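Urberg Sorting Bins

Open-top plastic bins for sorting cables, small parts and anything else that tends to pile up on a workbench. Sold one at a time, or as a set with one of each color.

Colors
Yellow (translucent)
Orange (translucent)
Blue (opaque)

The yellow and orange bins let enough light through to show that something is inside, though you won't be able to read a label through the wall. Choose blue for contents you want out of sight. All colors have the same rim and fit the same lid, sold separately.

Using them for cables
Coil each cable and tie it before it goes in. Long flat loops take up less room than round ones and lift out without catching on the next bundle. Braided cables spring open more than plain ones, so pull the tie snug. Most customers keep power leads in one color and data leads in another.

Care
Wash by hand with warm water and mild soap. Solvent cleaners will cloud the translucent colors further. Wipe grit off the base before sliding a bin across a wooden top.

Ordering
Bins ship from our Gautier warehouse in 2 working days. Unused bins may be returned within 90 days. The blue was out of stock from September and is available again. We keep almost 2,000 bins on hand across the three colors, so most shop orders go out complete. For mixed quantities, write to Pascal Brunet at the order desk.

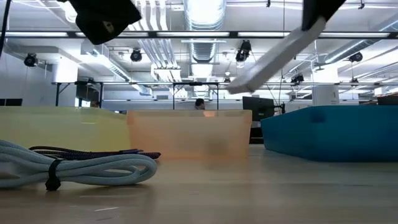
Thulani Nel: We bought the set for our cable bench and went back for a second blue. I'd like to see a label slot on the front, as tape peels off the orange one after a few weeks. Do the lids come in matching colors or only clear?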